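How a Robot Can Learn from a Hand That Is Not Its Own
By Rasha Matar
September

Imagine that you want to teach your little cousin to put a toy in a box. You would not write a long list of instructions. You would just pick up the toy, put it in the box, and say, "Now you try."

For a long time it was difficult to teach a robot in this way. A robot has no cousin's eyes and no cousin's hands. If you show it how you pick up a toy with your five fingers, it cannot copy you very well, for it has no five fingers. Many robots have only two, and they are stiff, and they open and close like the beak of a bird.

So people who study robots had an idea. What if the person uses the robot's fingers?

They built a tool that you hold in your hand. At the front it has jaws like the robot has, and there is a camera on it which looks forward, over the jaws. When you squeeze, the jaws close. When you let go, they open. You can walk with it wherever you like and do a job with it, and the camera records everything from the place where a robot's own camera would be. The robot itself can stay at home and switched off.

One job, done one time, is called a demonstration. It is a long word for "showing." A demonstration may be very short, only the time you need to reach for a thing, close the jaws, lift, and put the thing down again.

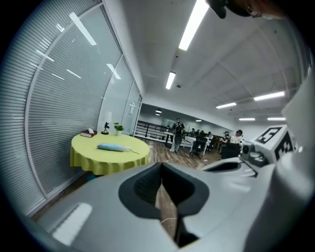
The camera has a very wide lens, and this makes straight things look bent. It is a little like looking through the small hole in an apartment door. For people this is strange at first, but for the robot it is useful, because it can see the jaws and also much of the room in the same moment. If the tool moves a little to the left, all things in the picture move too, and from this the computer can work out how the hand was traveling.

There is another help. Some of these tools carry small blocks or stickers with black and white squares on them. They are called markers. You may think they are a kind of puzzle, and in a way they are, but the puzzle is for the computer. Every pattern is different from the others, and the computer knows exactly how big each one is. When a marker looks small, it must be far. When it looks leaning, it must be turned. You do the same when you see a friend at the end of the street. You don't think he has become tiny, you think he is far away.

Now comes the part about learning. The computer looks at the recordings again and again. It sees a picture, and it must guess: where did the hand go next? In the beginning the guesses are terrible. Each time, the computer compares its guess with what the person really did, and it changes itself a small bit. After a great many guesses it becomes better. Then the finished program is put into a real robot, and the robot looks through its own camera and makes the same kind of guess, and moves its own arm.

But how many times must you show it? This was the question of a small study which we call the Treltstead study, after the town where it was done. The job was to pick up a soft toy and put it in a bowl. First the team made 103 demonstrations, all in one room, on one table. The robot was then tested 20 times in that same room, and it did the job 17 times. Everyone was happy.

Then they carried the bowl and the toy to a different room, with another table and other lamps. The robot reached for the wrong place and closed its jaws on air. It had learned the toy, but it had learned the room as well, and it did not know which of the two was important.

For the next try they made 1000 demonstrations in many places: kitchens, offices, a school library, a hallway with a very noisy floor. Sometimes people were walking behind, sometimes it was evening. This time the robot could do the job in rooms it had never seen before. Not always, but most of the time. My brother Walid held the tool for a good part of these, and he says his wrist remembers every one.

I find this result interesting for people too. If you have learned to swim only in one pool, the lake may feel like a new sport. When you have been in the pool, the lake and the sea, you begin to know what swimming is.

The robots still make mistakes. They have trouble with shiny spoons, and with things that are hiding behind other things. A demonstration also has to be done calmly. If the person holding the tool shakes or changes his mind in the middle, the robot may learn to shake and change its mind.

TRY IT AT HOME
Take a pair of kitchen tongs and put your other hand behind your back. Move a sock from a chair to a basket. Now close one eye and do it again. Then go to another room — what did you have to change?

Words to remember
Demonstration: showing a job one time from start to end.
Marker: a pattern that helps a computer to know where a thing is.

Comments

Hämäläinen, class teacher: We did the tongs and the sock on Sunday with my own children before I tried it in school. With one eye it is much harder! Could you write one about how robots feel if something is soft?

Gunholm reader, age 9: why dont they just tell the robot what a toy is

Rasha Matar: Good question. You can tell it the word, but the word does not say where to put the fingers. I will think about the soft one too.

Cekcombe Kids Science | Write to the editors | © Cekcombe | Back to top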